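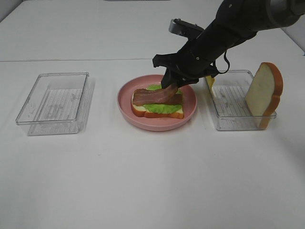 Bacon and lettuce on white bread, pink plate.

The Lunch Hour Experiment
September 1, 2020

So I've been working from home since February (we went early, the Hendden office had a burst pipe and then, well, everything else) and it took me until the middle of summer to notice that I had stopped having lunch. I mean I was eating. I was eating crackers over the keyboard at 11 and cold noodles at 4, and by dinner I was cranky and couldn't have told you a single thing I'd done all day.

When I worked downtown I had a real lunch hour and I guarded it! I walked down Rutherford Street to the deli, got the same thing every time, and sat on the wall by the library with my shoes half off. It was the best part of the day and I never gave it any credit. I also never added up what it cost me, and when I finally went through last year's bank statements the deli alone came to $900. Ouch. Still kind of worth it.

Anyway, I decided to put the lunch hour back. A full hour, on the calendar, blocked off in purple so people on my team can see it.

What I changed

First thing, the laptop gets closed. If it's open I'll look at it, I know myself. The phone goes in the bread drawer, which sounds silly, but then I have to take it out to get to the bread and I feel guilty enough to put it back.

Second, I make something I'd have been happy to pay for. Mostly sandwiches, because I am a sandwich person to my bones. I cook bacon for the whole week in the oven on a sheet pan and keep it in the fridge, and it heats up fine in a dry skillet. Lettuce gets washed the night before. Toast if I'm feeling fancy, plain white bread if I'm not.

Third, I go outside afterward even if it's gross out. There's a loop from my front door past the Trestholm ball fields that takes me 16 minutes, longer if the neighbor's beagle is in the yard and wants her ears done.

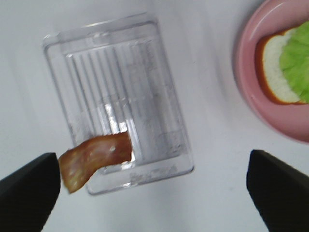
How it's going

Pretty good! I've missed a few, mostly because the Travville folks are an hour behind us and love a meeting right when I'm getting hungry. I've started declining those with "at lunch" and so far the sky has stayed up.

The afternoons are the big surprise. I used to hit a wall and just shuffle emails until quitting time, and now I get a couple more decent hours out of my brain. I'm sleeping better too, though that might be the walking.

I do miss the library wall. My back step is fine but there's no people watching, only a very bossy blue jay. Next up is soup season and I need ideas, so leave me your favorites in the comments, nothing with celery please.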